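Folding on the bed vs. a table

skevora70
I fold everything on the bed, on top of the quilt. My sister swears by a table, but then I'd have to carry it all back in. Darks get left for last -- they always do.

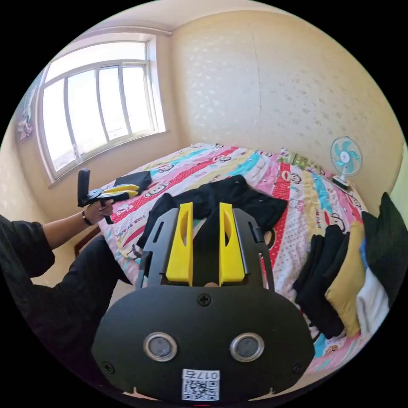

I do two loads a week and it still piles up. Anyone stack by color?

Jacobs13
By person, never color. And beds are too soft, your stacks lean.

skevora70
Mine lean a little, sure. I'm still not bending over a low table!

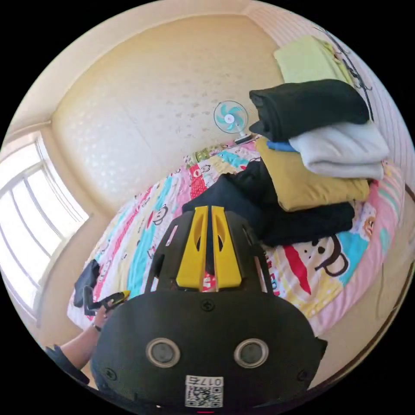
Leonilde Godinho
Table for me too, sorry. My back quit on beds in November.

Contact us | Copyright Porton Home Forum | Back to top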